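Skusevholm Robotics Courses
Home Syllabus Notes Labs Forum
Search these notes Go

Notes 5: Two Cameras, Two Scales, One Plan
06/12/2023 | By the teaching staff

Last time we got a single camera talking to a single arm, and most of you had the arm pointing at the right thing by the end of the lab. Today we put the pieces together, and this is my favorite part of the course! We have a head camera that sees whole rooms, a wrist camera that sees screws, and one planner that has to make sense of both.

Have your notes on coordinate frames open. We use them constantly from here on, and I will write T_a_b for the transform that takes a point in frame b and gives it back in frame a. If you chain them, the inside letters have to match: T_map_base times T_base_wrist is fine, T_map_base times T_wrist_base is a bug. Write the names out in full in your code too. A variable called T2 has never helped anyone.

Part A. The wide view

What does a planner want from a wide view? Mostly it wants to know where it can drive, where it could stop, and what it should go and look at more closely. It doesn't need to know what every small thing is. It does need to know that the floor is floor, and this is where indoor scenes get interesting.
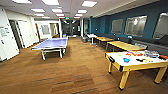

Source: head view, course image set, Skusevholm. Free to use in class.

Start with the floor. The planks have dark seams running diagonally across the near part, and there is a lighter patch of reflected light low in the middle. A simple edge detector loves both of these. If your obstacle map comes from edges alone, you will get a fence along every seam and a puddle in the middle of the room, and the base will refuse to drive over perfectly good floor. Fit a ground plane first, then ask which points stand above it. Seams vanish. The reflection is a little nastier: with a stereo depth camera, a reflection can match at the wrong depth and show up as a hole below the floor. Jotis marks any point more than 5 cm below the fitted plane as "unknown" by default, and you should leave that setting alone until you have a reason to touch it.

Now the furniture. The table tennis table and the air hockey table are both large flat surfaces, and yet they are quite different for a planner. The first stands on a metal undercarriage with wheeled legs. The second has chunky yellow legs and a thick rim. A flat 2D scan at one height might catch only the legs of either one and report a lot of free space where there is a tabletop waiting at chest height of the robot. Please use the full column: project everything between the floor and the top of the robot down into the map. And wheels on furniture mean the map can go stale, so table poses get a short lifetime in our map while walls get a long one.

Then there are the things on top of the air hockey table: a clear plastic container, a small green disc, a group of red and orange toy pieces and a few others. Think about how few pixels the green disc gets! You can propose it as "something small, on a surface, worth a look," and from this far back that is about all I would trust. The clear container is the one I would worry about, as depth sensors tend to see straight through clear plastic. A color-based detector may find it when the depth image doesn't, so run both and keep the union.

One more thing to notice is the frosted windows on the teal wall. Treat them as wall. A learned segmenter may want to label them as open space or as lights, and the way to settle it is with the plane fit again: they sit in the wall, so the wall plane wins.

What comes out of Part A is a short list. For each item we keep:

- a rough position in the map frame
- a size estimate with its uncertainty
- the surface it rests on
- the time it was last seen

That last field gets skipped in lab reports every May. Please don't skip it. Everything in Part B depends on knowing how old your information is.

Part B. Getting from far to near

Suppose the planner picks a target and the base drives up to it. The position that came from the head view was good enough to choose a parking spot, but it is not good enough to put a finger on anything small. The error has several sources piled on top of each other: the detection itself, the base localization, the head joint angles, and the hand-eye calibration of the wrist camera.

Sum them up for your own robot. In the Sawatzky lab the total came to 17 mm at the fingertip, and that was on a good day with a fresh calibration. A screw head is much smaller than that. So the handoff can't be "drive the finger to the point the head gave you." It has to be "move the wrist until the target should be in view, then look again."

The steps in Jotis look like this:

look_from_head(target)
plan_base(target.surface, clearance)
move_base()
plan_wrist_view(target, standoff)
move_arm()
refine_from_wrist(target)
if not refined: back_off(); try_next_view()

I want you to pay attention to the last line. A failed refinement is a normal event, and the program should treat it like one. Back off along the path you came in on, which you already know to be clear, and pick another view. The list of views is sorted by how much new surface each one would show, so the second choice is usually very different from the first. That is what you want.

There is a timing trap in here too. The wrist image and the joint angles must come from the same moment. If your image is 100 ms late and the wrist is moving, you are pairing a picture from one pose with a transform from another, and the target will seem to slide around as the arm speeds up and slows down. The fix is dull and it works: stamp both at the source, keep a short buffer of joint readings, and interpolate to the image time. Presten does the stamping for you when you log through it. If you write your own logger, this is the first thing we will check.

Part C. The close view

Up close everything changes. The background is a tabletop's worth of texture, the shadows are deep, and your own gripper is in the way.
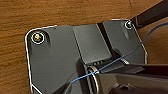

Figure 2. Wrist view: dark housing, coiled spring, blue wire, gripper finger at lower right.

I love this kind of view because nearly every topic in the perception half of the course shows up in it. Let's take the ones that matter to a planner.

Landmarks. The two screws near the upper corners of the housing are great features. They are round and well separated, and each has a bright ring around it. They don't look alike, though. One is gold and shiny, and the other is smaller, silver-gray and darker. If you threshold on brightness you may find the first and lose the second. Fit circles to the rings instead and use head color only to tell left from right. Two points give you position, in-plane rotation and scale if you assume the part lies flat to the camera. For a full six degree pose you need more, and the rim and the raised block are good places to get it. A single gray level per surface won't carry you far, so lean on edges here.

Dark on dark. The hinge body and the gripper finger are both dark, and the lower part of the view falls off into shadow. How do you separate them? You know where your finger is! Render the gripper model from the joint angles, grow the mask by a few pixels, and subtract it before you segment anything else. Students often try to learn this mask from images, and it can be done, but you already own the geometry.

Shiny curves. The spring gives thin bright bands stacked next to each other. A keypoint matcher will happily match one coil to its neighbor, since they all look the same. Treat the whole spring as one object with an axis and a length. Don't ask the matcher to tell coils apart.

Thin things. The blue wire comes in from the right, crosses the housing and passes in front of the spring. Most depth cameras will give you nothing for it, or a few stray points that your outlier filter then cleans away. It is very easy to see in color. So find it in color, fit a smooth curve, and sweep that curve along the viewing rays into a thin curtain that the planner avoids. It is a pessimistic model, as you don't know how far along each ray the wire sits. A second view from the side shrinks the curtain to a tube. If the wire is the thing you want to grasp, you need that second view anyway.

Contact. Is the finger touching the hinge region, or sitting just above it? From one image I can't say, and neither can your network. The finger's tip is close to where the wire crosses, and closeness in the image is not contact in the world. This is the place to stop asking the camera and start asking the wrist force sensor. Our controller reads force at 2000 Hz, which is far faster than any image stream you will see in this course, and it can feel a light touch long before the next picture arrives.

Putting it in the planner

Jotis keeps one world model with a resolution tag on each entry. Room-scale entries go in as boxes and planes. Part-scale entries go in as meshes and curves attached to a local frame, and that local frame hangs off the surface it rests on. When the wrist refines a target, only the local frame moves. The room stays put. You will be tempted to push the correction all the way up to the map frame, and then the tables jump every time you look at a screw. Keep it local.

For speed limits we use three zones: free motion, near motion inside the standoff distance, and guarded motion when contact is possible. In guarded motion the planner gives up control of the path along the approach axis and hands it to the force loop. It keeps the other axes. Draw this on paper once before you code it, with the axes labeled in the tool frame.

Lab work for this unit

Start from the branch called two_scale. Build the obstacle map from the head view twice, once from edges and once with the plane fit, and turn in both with a short paragraph on where they differ. Next, write the gripper mask and report how many false features it removes in your wrist images. Around half of the grade is for the writing, so leave time for it.

If your group gets that far, fit the curve for the blue wire and plan a finger path that stays clear of the curtain. I'd really like to see those!

Reading before next time: the Jotis pages on frame trees and on guarded motion, plus the Presten page on time stamps. Bring your calibration file.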